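Section 4: Packing a Snack Box

Okay, so by now you've got your shelf unit up (Section 2) and your labels printed (Section 3). Packing is the part I enjoy most, and it's also the part people write to me about most, usually with a sad story about a bag of chips. I've packed more than 1,197 of these boxes with the Prida method and I still crush one now and then, so don't be hard on yourself!

What you need before you start

One cardboard box, open at the top. I reuse old ones all the time. Rough edges are fine as long as the bottom is sound.
Your snacks, sorted by how easily they break.
Packing tape and a marker.
The packing slip from your Prida starter folder (the pale one, form 19).
A soft surface to work on. I like a cushion or a padded seat with a cloth over it, but a folded blanket on a table does the job.

Getting the box ready

1. Fold the bottom flaps in, short ones first, then the long ones. Tape along the seam and run the tape a hand's width up each side. If the box has been used before, put a second strip across the first one to make a T.

2. Press down on the inside with your palm. If the bottom sags, tape it again or pick another box. I know it's tempting to say it'll hold. It won't hold on the Vernberg route, where the parcels get stacked pretty high.

3. Open the top flaps all the way and fold them down on the outside. Some people cut them off, and if you're using a box as a shelf bin that's okay, but for mailing you need them.

Note: Old shipping labels have to come off or get covered completely. The sorting machine in Ernusberg will happily read the old one and send your box back to wherever it came from the first time.

Sorting the snacks

4. Give every bag a quick look before it goes in. Check the seals at both ends, then the date. Anything with a torn corner goes in your own kitchen (hello, lunch).

5. Make two groups. Heavy and sturdy things go in one: candy, nuts, anything in a tin. Puffed and crispy things go in the other — cones, rings, chips, all the stuff that turns to dust if you look at it wrong.

6. Put the sturdy group in first and keep it level. Don't stand tins on end unless they fit snugly against a wall of the box.

Placing the crispy bags

7. Hold each bag by its two sides, about halfway up, and squeeze only as much as you need to keep it from slipping. You want to feel the air in the bag pushing back at you. That air is the best padding you've got, and it came free!

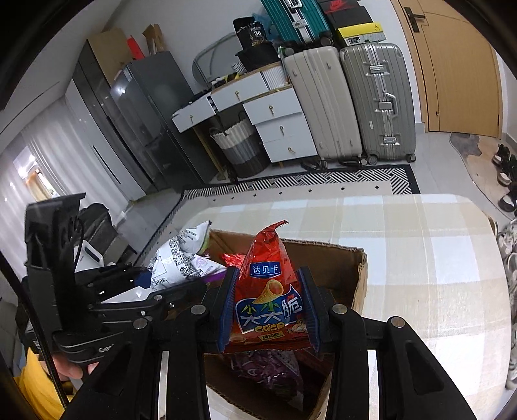

8. Lower the bag in and let go once it's sitting on whatever is underneath. Dropping it from the top of the box is how you get crumbs. If it tips over, leave it lying flat and work around it, because fishing it out again usually does more harm than the tip did.

9. Turn the front of each package up or toward you where you can. This one is really just for looks, but when somebody opens a box and sees all those bright wrappers at once, it feels like a present. I got that from my years packing holiday boxes for Delić, and I've never gone back to just tossing them in.

10. Fill the gaps with small soft packages first, then with crumpled paper. I go light on the paper near the top.

Caution: Never push down on a full box to make the flaps meet. If they don't meet, take something out. A bag that pops inside a closed box gets crumbs and seasoning over everything, and seasoning gets into the cardboard and stays there.

Caution: Keep chocolate out of any box you're mailing in July or August. Ask me how I know.

Closing up

11. Tick off each item on the slip as you go and tuck it in last, on top, printed side up. If you swapped anything, write the swap in by hand. No need to print a new slip.

12. Bring in the short flaps, then the long ones, and tape the seam the same way you did on the bottom. Give the box a gentle tilt to each side. A soft rustle is normal. If you hear something slide and thump, open it up and add paper.

13. Weigh it and write the weight on the long side. The small Prida mailer is rated for 2,403 grams with the box included. My scale at home jumps a bit, so I weigh twice and use the higher number.

14. Write the shelf code next to the weight if the box isn't going out right away. Codes for snack boxes start at 299 and go up from there. Store them off the floor, away from the heater, with nothing on top except other snack boxes — and no more than two of those.

If the box comes up short on space, see Section 5 for splitting an order between two boxes. The slip works a little differently there, so read that part before you cut any tape.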